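Drirbridge Makers Forum > Builds in progress > Two arms, one laundry pile

ilham_p
Right, progress on the laundry build. For anyone new: two arms, a body on the kitchen floor, and a household that would like its kitchen back. The aim is to take clothes off a heap one at a time. Folding can wait until I'm retired.

Both wrists now have printed brackets for the grippers. I'm still getting bad picks on anything soft. The arm comes down, closes on a fold and comes up with either nothing or half the pile. Ideas welcome, ideally ones that cost less than the arms did.

kartini.i
Are you going straight down? On shirts I get much better results coming in at a slant and pressing a bit before closing. Cloth bunches up between the fingers if you push it.

hakim_p
Disagree with Kartini, sorry. Pressing is how you pick up three things at once. Get a decent depth reading, find the highest fold, pinch the top 30 mm and leave the rest alone. I ran 800 picks like that on tea towels.

kartini.i
Tea towels are flat and well behaved, Hakim. Try it with a T-shirt that's inside out.

hakim_p
I have. We don't speak of it.

elspeth_mowat
Before anyone argues about angles, what are the fingertips like? Flat hard tips slide off cotton. I stuck a strip of silicone baking mat on mine and it did more than a month of fiddling with the code.

Also, Ilham, look at your cables. Mine had a lovely big loop at the wrist that was fine right up to the day it caught on a cupboard handle. The cupboard won.

ilham_p
Flat tips, yes, no rubber on them yet. Baking mat is on the list. Cables are also on the list, a bit further down, next to "tidy the worktop".

pauline_w
Is it worth using both arms at once? I gave up on that with the Hinero kit. Mine spent most of August shaking hands with itself.

ilham_p
I think so. One holds the garment down or lifts an edge, the other gets a proper grip. They have to know where each other's elbows are, which took me 2,000 lines I'm not proud of.

hakim_p
Or one arm and a heavier basket.

ilham_p
You say that every time.

So the plan is Kartini's slant for the right arm and something closer to Hakim's pinch for the left, and you can both claim the credit if it works. I've put something red on top of the whites for testing so the two are easy to tell apart, and yes, Pauline, I know what red does in a white wash. None of it is going near the machine until I've sorted it by hand.
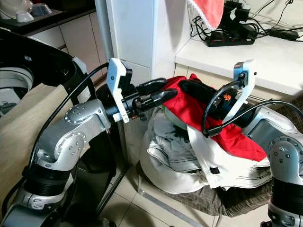
The brackets are on their second version, by the way. The first one was thinner and snapped at the screw holes, so if you're printing your own, go thick there and put up with the weight. I'll post the files once I've fixed the measurements, which are currently on the back of an envelope.

pauline_w
Go on then, post the envelope.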